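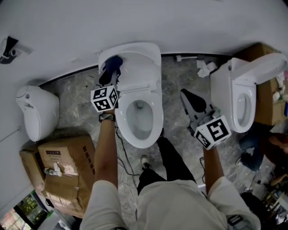
Othmane Metwally wrote in to ask whether preserved lemons can be made without the month-long wait, and whether the pulp is worth keeping. The month is needed for a soft rind. The pulp can be kept, but it is very salty and should replace salt in the recipe.

Preserved Lemons, Plain Method

Yield: one jar

6 small unwaxed lemons for packing
4 more lemons, for juice
Coarse sea salt, 16 grams per packed lemon
1 bay leaf (optional)

Scrub the lemons and trim the stem ends. Cut each one lengthwise into quarters, stopping short of the base so the pieces stay joined. Weigh the salt for each lemon separately and press it into the cuts.

Pack the lemons into a clean glass jar, pushing down hard enough to release juice. Add any salt left on the board. Tuck in the bay leaf.
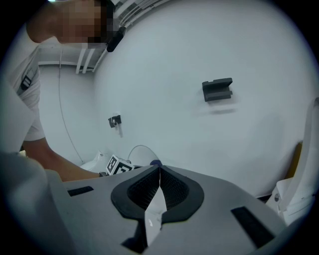
Photo: Nonda / Skotora Kitchen Pages

Pour in fresh juice until the fruit is covered. Fruit above the liquid can mold. Close the jar and leave it in a cool cupboard. Turn it over once a day for the first week, then leave it alone until the month is up. Move it to the refrigerator after opening.

To use, rinse a quarter under cold water, scrape off the pulp and slice the rind thin. One quarter is enough for a pot of chickpeas or a grain salad for two. Add it at the end of cooking. For fish, mix the chopped rind with olive oil and parsley and spoon it over at the table.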